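Projects > Wordlists > Burville Dialect Words > README

# Burville Dialect Words

Hello, and thanks for having a look! I've been collecting the words people use in and near Burville for longer than I'd like to admit, first in a notebook, then in a spreadsheet that got out of hand, and now in one tidy(ish) file that anyone can download. It has 2,000 entries. I stopped there on purpose, as I was starting to pad it with spellings of the same word.

## What you get

One plain text file, `words.tsv`, with a tab between each column:

- `word` – the headword, spelt however the person who gave it to me would spell it
- `meaning` – a short gloss, in my words
- `heard` – said out loud to me, or found in print
- `area` – one of 12 villages, or `town`
- `note` – anything else, often blank

There's also `sayings.txt`, which is a looser thing altogether. It's whole phrases, one to a line, and I haven't tried to sort them. "Black over Zapata's" is in there three times with three different endings and I like all of them, so they're staying. (Zapata's was the ironmonger at the top of the hill, and if it was black over there you brought your washing in.)

## Where the words came from

Mostly talking! I'd sit down with somebody over tea, ask what they called the end slice of a loaf, or the alley between two houses, and off we'd go. Bread alone gave me nine words. Agnes Vik let me copy out her mother's recipe cards, and that's where nearly all of the kitchen words come from, including "slather-pan", which I've never found anywhere else.

Another 600 entries are from print, chiefly old parish newsletters. Those are marked `print` in the `heard` column. I'd treat them with a bit more care than the others. Newsletter writers loved putting on an accent for a joke, and I suspect a few of the farming words were made up by a curate.

## How I decided what went in

A spoken word needed two people from different households. I broke this rule for "hobbin" (a sulky child) because the one person who gave it to me was so certain, and I've put `single` in the note. You'll find a few more of those.

I left out swearing aimed at particular families. The ordinary swearing is all there.

Spelling was the real headache. Is it "snicket-end" or "snickettend"? I asked everybody and wrote down what they wrote down, so the same sound may turn up under two letters. If you're searching, try a bit of the word and not the whole thing.

## Things that are wrong with it

Plenty. The people I spoke to were mainly over sixty, so it's thin on anything a teenager would say. The villages on the river side are well covered and the far side is poor – two of them have hardly anything beyond weather and sheep. I also didn't record stress until very late, which matters for words like "anenst", and I'm slowly going back over those.

Please don't use it to work out how common a word is. One row means the word exists, and that's your lot.

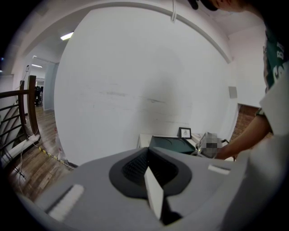

Sowmya Palaniappan wrote to say that her neighbours use "mardle" for a slow walk and never for a chat, and she wondered whether I'd mixed up two words. I went back to my notebook and she may well be right, so both meanings are in the file now with a question mark against the first.

## Using it

Do what you like with it. Put it in a quiz, print it on tea towels, feed it to your spellchecker. I'd love a mention, and I'd love corrections even more. Send the word, what it means and which village, and I'll add it when I next update, probably in February.

## Comments

**Chibuzor Ojo:** My father-in-law says "slather-pan" too, and he's never been near Agnes's kitchen as far as I know. Does that count as a second household?

**Úna Costello:** Lovely stuff. The tabs went funny when I opened it in my spreadsheet, but importing it as text sorted that out. Any chance of the stress marks for the weather words first?

**Thongchai Kongkaew:** We said "ginnel" for the covered ones only. An open one was a "jitty". You've got them down as the same.

Back | Files | Sayings | Changes | Contact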